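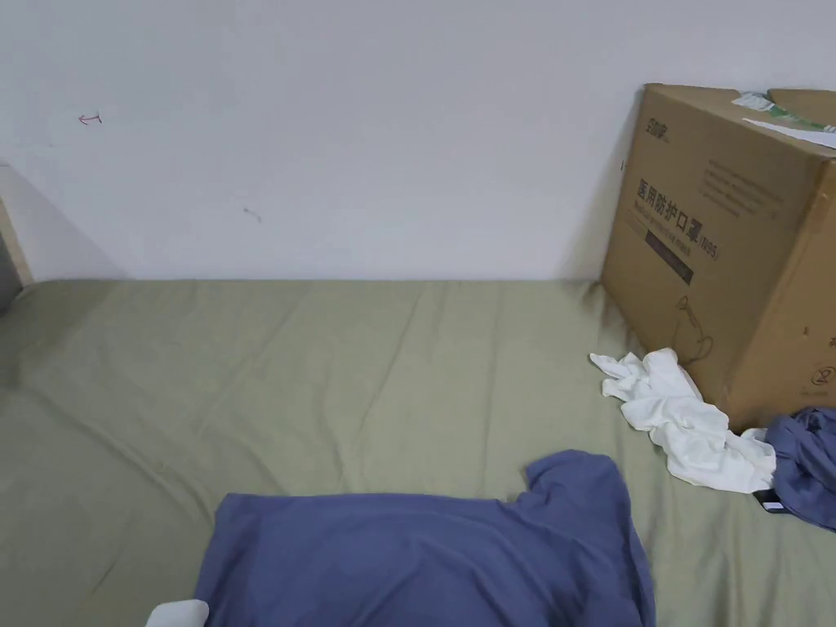 About Woltadmont Workshop

Hi, I'm Selorm Eshun, and I run Woltadmont together with Tetteh Mensah. We build household robots, mostly the kind that deal with laundry, and we do it partly in my house and partly in a shared workshop on Carico Street where we rent a bench and a locker. If you found us through the parts list or the T-shirt folding notes, welcome! This page is the long version of who we are.

I started the first machine in January, after moving back from a job fixing packaging lines. On a packaging line everything arrives the same way up and the same stiffness. Cloth doesn't do that. You put a T-shirt down twice and you get two different T-shirts. I thought I'd have a working folder by spring (ha), and by spring I had an arm that could pinch a sleeve and drag the whole shirt onto the floor.

Tetteh was at the next bench at Carico Street, rebuilding a lathe. He watched me swear at a sleeve for most of an evening and then asked why my fingertips were so hard. Fair question! He cut a new pair from soft rubber that same night, and we've been working together ever since. He does the mechanical side, I do the wiring and the software, and we both do the laundry, obviously.

What we make

Our main project is called Peltinis. It's a two-arm machine that picks up a piece of clothing, finds the edges, flattens it and folds it. Version one was bolted to a workbench and only ever saw a gray foam mat, which made it look much cleverer than it was. The moment we moved it to a bed it fell apart, because a mattress gives when you push on it and a fitted sheet wrinkles and slides along with the shirt. So now we do most of our testing on beds. Real creases, soft surface, other stuff lying around that has to be left alone. It's slower and it's a lot more annoying, and the machine is better for it.

The arms are made from parts you can buy or print at home. The full parts list runs to 263 lines, and yes, that includes every washer, because I once built a kit from somebody else's list that didn't. We keep the drawings and the code open. If you build one and change something, send it over, we love that. The elbow bracket in the current version came from a reader who got fed up with ours cracking, and he was right to be.

We also have a smaller machine called Engelbrecht, named after the street where Tetteh found its motors in a dead treadmill. It has one arm and sorts socks by color. It is not very good at navy and black, but then neither am I.

How we work

We keep a log of every fold, good and bad. The last full round on the bed was 619 attempts, and 402 of them came out in a shape I'd put in a drawer. Tetteh's standards are higher than mine so he'd give you a lower number. Most of the misses are sleeves. A short sleeve sticking out at an angle gets read as part of the body, the fold line lands in the wrong place, and you end up with something like a paper airplane. We're working on it!

Mornings are for building, usually at Carico Street where the noisy tools live. Testing happens at the house after 4 p.m. once the sun is off the window, as bright light washes out pale fabric for the cameras. Woltadmont isn't anybody's full-time job yet. I still do repair work for a couple of bakeries and Tetteh teaches welding, and the kits pay for the next batch of motors.

Come and build one

Twice a year we run a build class at the shared workshop. There's room for 16 people, we work in pairs, and everybody goes home with one working arm. You don't need to know how to code. You should be okay with a screwdriver and with reading a drawing, and if you can solder you'll be very popular with your partner. Bring a couple of old T-shirts, the plainer the better for the first day, and save the striped ones for later when you want to make trouble for yourself.

If you'd just like to stop by and see Peltinis running, write first so we can make sure it's in one piece. Quite often it's in several.

Recent posts
Softer fingertips, third try
Why we gave up on the foam mat
Peltinis parts list, updated
Wiring the elbow without losing your mind
Socks: navy vs. black

Contact | Build classes | Parts list | © Woltadmont Workshop | Back to top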